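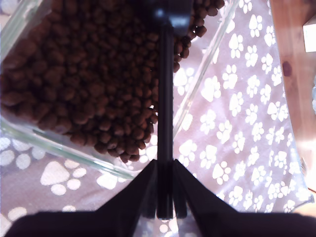

Dry food for a cat looks like it can stay fresh forever, but after the bag is opened it slowly loses its smell, and many cats stop eating it before we notice the reason. I learned this with my old cat Griltness, who is very strict in this matter. Now I pour a small part of the bag into a clear container, and the rest stays closed. With small, round, brown pellets like these, the clear walls are a big help – you see the level from any side and you don't need to open anything to check.

What you need

A clear container with a wide opening
A scoop with a long handle
A food bowl, better one that stands a little high
A cloth for the table which you can wash

Preparing the container

Wash the container with warm water and a little soap, then let it dry with the opening down for the whole night. Do not hurry with this step. One drop of water in the corner is enough to make the food soft.

Pour slowly, and stop 2 cm below the rim. If you fill it to the top, the scoop will push the pellets out on the table. Please never put new food on top of the old. Finish the old portion first, or move it to a cup and give it on the next day.
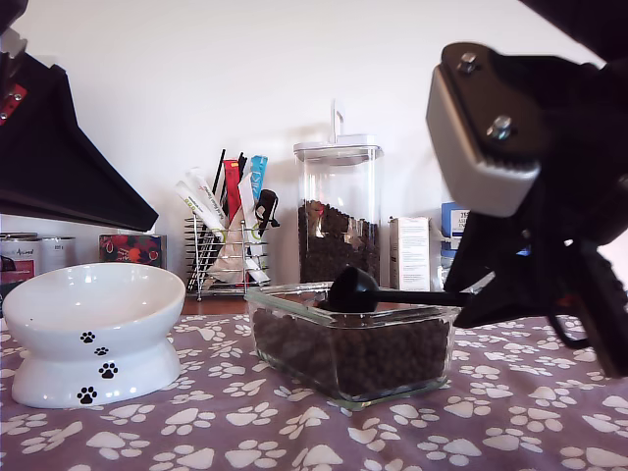 Serving the portion

Push the scoop in at a low angle and lift it level. Shake it gently above the container, so the extra pellets fall back inside and not on the floor. My neighbor Kiri Dunstan prefers to weigh the food each time on a kitchen scale. I do this only in October, when my cat starts to eat more and I want to be sure about the amount.

Put the bowl in place before you fill it. A raised bowl is comfortable for many older cats, but if yours eats well from a low one, keep the low one.

Cleaning after

Shake the cloth outside and wash it when it smells of food. Wipe the scoop with a dry paper towel every evening. The bowl I wash by hand after the last meal.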